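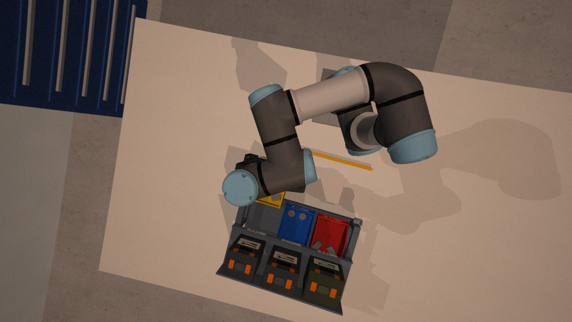
Đức Cù asks whether the tray datum was ever re-taken after the table was rotated in the cell model, or whether everyone has been working from the old numbers and letting the approach offset soak up the error. Second part is correct. The offset was covering it.

25 May 2023, cell Tôn, model side. Continuing from the notes on the base plate.

State at start of session: cell loads, arm homes, joint limits match the Omano export. Pick poses over the tray come up short on one side and long on the other. The error grows with distance from the divider, so it's rotational. A pure translation would give the same miss at every bin.

Checked in order:

- Base frame to table frame. Good. Matches the sheet from Worbridge.
- Table frame to world. Rotated, as intended.
- Tray frame to table frame. Bad. The tray was parented to world at some point and then dragged by eye until it lined up with the table. It looks square on screen and is off by enough to matter.
- Tool frame. Left alone for now, see below.

Fix: parented the tray to the table, zeroed its rotation, then entered the offset by number. Long side 198 mm from the table datum to the tray corner. That is the drawing value. The value in the file had a string of decimals after it, typical of a mouse drag. Locked the transform afterward. If you need to move the tray, unlock it, type the number, lock it again.

Reran the pick poses with the new tray frame. Blue and red bins both in tolerance. The remaining miss was constant in the tool direction and the same at every pose, so the next thing to look at was the tool frame.

**Tool frame**

The Graltell gripper file comes with its origin at the mounting face. Ours had been moved to a point between the fingers, and then the controller config added the finger length again. Length counted twice. On a straight-down approach that gives a stop well above the part, and somebody had corrected it by lowering every taught pose. Put the origin back at the mounting face. Finger length now lives only in the controller config. Deleted the lowered poses and re-taught them from the tray frame, so they are relative and will follow if the tray is moved.

Do not copy poses over from the October file. They are absolute and they carry both errors.

**Wrist clearance**
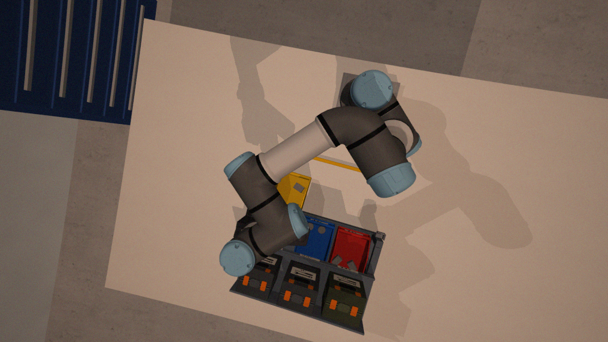
With the corrected tool frame the arm sits lower on approach than it did before, and the clearance to the tray dividers has to be gone through again. The old sweep test used a bounding box around the gripper only. The wrist joints weren't in it. Added them to the collision set, along with the tray dividers and the small bracket at the corner by the red bin. The bracket was a visual mesh with no collision body, so the planner would have gone straight through it without complaint. It now has a box. A box is generous at the top edge, but the bracket itself is small and a convex hull costs more than it's worth here.

The case handles and latches are still part of the case mesh, single hull. Fine for passing over. If we ever grip a case by the handle they will have to be split out. Left a comment in the file.

Planner margin to the dividers was 2 mm. Set it to 3. With the lower value the solver found paths that were legal and ugly, with the wrist rolling over late and close to the divider. With the higher value it rolls early, above the tray, and comes down straight. Path time went up slightly. Not a concern on this cell.

Elbow configuration: pinned. The solver was free to choose between solutions and would flip between consecutive picks if the seed was poor. Seed is now the previous pose, and configuration is fixed for anything over the tray. Free elsewhere.

**Soak run**

Ran 2,000 cycles overnight settings, accelerated, physics step at default. Alternating blue and red, parts reset to their start poses each cycle, no randomization. Logged stop position, joint torque peaks, and contacts.

- No contacts between arm and tray.
- No configuration flips.
- Stop position error flat across the run. The earlier run had a slow drift that I had put down to the solver. It went away with the re-parented tray, so I was wrong about that.
- Torque peak on the shoulder at the start of the return move. Same as before. The return move is still using the default acceleration profile and nobody has tuned it.
- A few dropped parts, all from red. The parts there are blocky and the grasp is taken across whichever pair of faces the script finds first. With a block turned partway, that pair can be the short one.

The last item belongs to the grasp script and I haven't touched it. Suggest sorting the face pairs by area before choosing. Đức has that file open on his branch, so I'll wait for the merge.

**Housekeeping**

Saved as the new baseline. The previous baseline is renamed and read-only. Frame tree exported as text next to the cell file, so a diff will show it if anything gets re-parented again. Run the diff before a soak run. It takes seconds, and this error sat in the file through several of them.

Light and shadow settings untouched. They make no difference to the planner, and the camera people have their own copy of the scene.

Open:

- Return move, acceleration profile.
- Face pair sorting for red, after merge.
- Confirm with Worbridge that the physical tray is shimmed to the drawing. If it was set by eye as well, the model is now right and the cell is wrong, and the 198 needs to be measured on the table before any poses go across.
- Label text on the cases is a texture only. If anyone wants to read it with the vision stack it will need a better source file.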